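Paying for picks is the wrong way to buy a robot

Skekeck wants to rent warehouses a picking arm by the item. There is no purchase price and no lease. You clear a space, they bolt down the cell, and each month you pay for what the arm moved. Bianka Vincze asked me to look at the offer for our returns bench, and I think we should turn it down in its present form.

The arm is good enough. At Iltham, where I spent a morning in August, it was working on small boxed goods and I had few complaints about its handling. The gripper has two plain black fingers and the staff can change the pads themselves. My trouble is with the contract.

A pick, under clause four, is any item lifted and released. It does not say released where. If the arm sets a box down in the wrong bin, that counts, and so does the second lift to put it right. The customer pays twice for one mistake. Hazem El Khatib, who runs the floor at Iltham, keeps his own tally for this reason. Last month the bill said 1258 picks for one shift and his sheet said 1000.

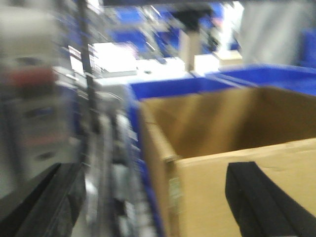 Returns and Packing Team, Wan Depot

An open carton in a blue bin, with the gripper finger close against its front wall, is ordinary work for a cell like this one. It is also the sort of job where the contract goes quiet. Does going into a carton count the same as picking off a flat surface? The salesman said yes. Necati Tuncer, who has used the Nenel machine for two years, told me the deeper jobs are slower and fail more often, and a flat rate hides that until the month end.

There is a minimum charge as well, set at 900 picks a shift. On a quiet day our bench does not see 900 items. We would be paying for an arm to stand still, and we would still need Emiko Sugawara there to deal with torn packaging.

I would sign if three things changed. A pick should mean an item placed correctly, once. The minimum should be worked out over 30 days instead of by the shift. And the log should be ours to read without asking for it.

Zineb Berrada thinks I am being too hard on a small supplier, and that they will bend once we are a customer. I would like to see the bending first.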